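Subject: Re: [kisberg-robotics] grip pads, and who's coming in May?

On Saturday a list member wrote:

> Are the Wurnex pads really worth swapping in before the demo? Our team at Kwok is still on the stock ones and paper keeps sliding out. Also, how many takes do you have so far?

Hi all,

Yes, swap them! We put ours on two weeks ago and I'm never going back. Thin floppy stuff was our worst category by a mile (77 bad takes on the old pads, I kept the tally on the door) and now I mostly don't think about it. Close slowly, come in from above, and leave the jaws a bit softer than you'd think.
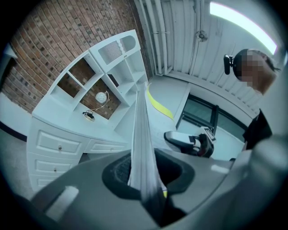 *Thin white stuff in the grip, desk and lamp behind.*

Books are a different story. Fat paperbacks are easy, but you want to get them near the bottom of the spine and keep them upright, or they swing when you turn toward the shelves. We've been using whatever is in the club box, so the reading list is pretty on-topic.
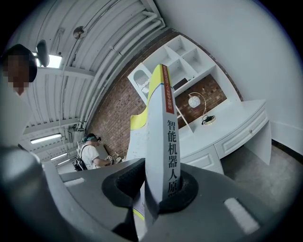 Anyway, take count: we're at 611, and almost 9 hours of it is desk and shelf work. The Trovent sheet wants more two-handed stuff, so that's what we're on now. Check your marker cubes are tight before you start, please. One of ours worked loose and we had to toss a whole evening.

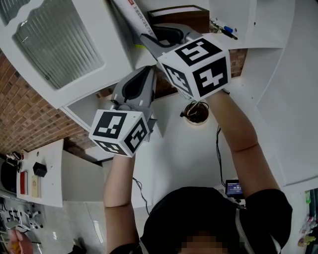
*Both hands up, cubes showing.*

If your team can bring spare batteries in May, reply here so I can stop guessing. And whoever has our long hex key, I'd love it back (no questions asked).

See you at 7ish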